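Search this forum Advanced search Go
Home | New posts | Simulation | Hardware | Data and training | Members | Log in

Data and training > Collecting demonstrations

Thread: Clutter in simulated kitchen demos, how much is too much?

esava
We are putting together a set of simulated pick and place demonstrations for a single arm on a kitchen counter. The target is over 3000 episodes by December. Teleoperated, no scripted motions. So far we have 732 that passed the replay check.

My question is about the other objects on the counter. At the moment every episode gets a random draw from the full asset library, which includes a lot of things you would not find in most kitchens. One person here wants to keep it that way. Another wants to cut the library down to cups, bowls, food and small appliances. I have to pick one before the next batch and would like to hear from people who have trained on both.

Eetu Savolainen
Narkmont

murthy_lab
Keep the odd ones. We did a tidy set first and the policy learned that anything white and roughly cup-sized was the target. It did fine until a second white thing turned up. If your draw puts similar colours near each other, that is worth more than a realistic kitchen.

baron
I'd go the other way. Every strange object is one more thing for the operator to steer round, and you get slow, nervous paths. The policy copies the nervous paths. We had operators lifting the object far higher than they needed to, and the trained arm did the same with a bare counter in front of it.

Get clean motion first. Add clutter in a second set.

esava
Thanks both. It might help to have one in front of us. The target is the white container with the tan band, and the rest came out of the random draw.

There is a toaster at the back, which everyone agrees on. The argument is over things like the bearded figurine, the flamingo and that big brown lump at the near end.

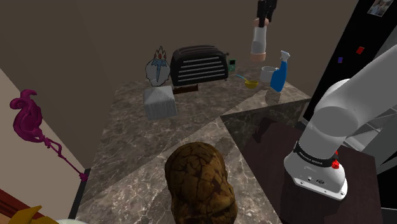
1. Reply from malathi_b

I run the labelling side for a group in Esiscombe, so I come at this from the other end. Clutter is cheap in simulation and I would keep it. What hurts us is names. Your brown lump is a good case. Half my annotators would write "rock", the rest would write "root" or "head", and if your instructions are generated from those labels you end up with three objects where there is one. Same with the dark bar in front of the toaster. I would not know whether to call it chocolate or wood.

Fix the asset names before you record anything else. If an object has no name that two people would both come up with, leave it in as a distractor but never use it as a target or as a landmark in the instruction.

Malathi Bhat

2. Reply from baron

Agree on the names. I still think the lump is a bad idea. It is in the near foreground and it is large. If that is also your training view, it is taking up pixels you could spend on the gripper.

3. Reply from murthy_lab

Then randomise the viewpoint as well. A big object close to the camera is a thing that happens in real kitchens. Somebody leaves a cabbage out.

Also look at the mug and the spray bottle on the right. Both have white on them and so does the target. That is the sort of draw I meant. If the instruction is "put the white cup by the mug" the policy has to know which is which.

4. Reply from baron

It happens, but not in every episode. My worry is the proportion. I would take an 80/20 split over what esava has now, which sounds like full clutter all the time.

5. Reply from esava

It is full clutter all the time, yes. The draw has a minimum object count and I set it high at the start without thinking much about it.

On slow paths: I went back through a batch and baron has a point. Operators pause before the first move on the busier counters. We do not trim those pauses. Does anyone?

6. Reply from malathi_b

We trim the start only. Anything before the arm first moves goes. We leave pauses in the middle alone, as some of them are the operator lining up the fingers and you want those. Keep the untrimmed files though. We had to go back to ours 2 times when the threshold was set wrong.

7. Reply from murthy_lab

I'd trim both ends and resample the middle. Never noticed a loss from it, but our gripper is slower than most so your results may differ.

8. Reply from malathi_b

Resampling the middle broke gripper timing for us. The fingers closed before the arm had settled. If you do it, check the closing step by eye on a few replays before running the whole set.

9. Reply from esava

Right. Plan for the next batch:

- lower the minimum object count so that some counters are nearly bare
- keep the full library for distractors
- targets and landmarks only from a list of objects with agreed names
- trim before first motion, keep the originals
- middle pauses left as they are

I will train on the old batch and the new one separately with the same number of episodes and post both. If the old one wins I will say so.

10. Reply from baron

Fine by me. Could you put the operator in the metadata if it isn't there already? Ours varied more by operator than by scene, and we only found that out after we had mixed everything together.

11. Reply from esava

It is there, but only as a login, and 3 people were sharing one for the first few sessions. I can probably separate them by session time. Will try that before the training run.

Last updated: December, 16:40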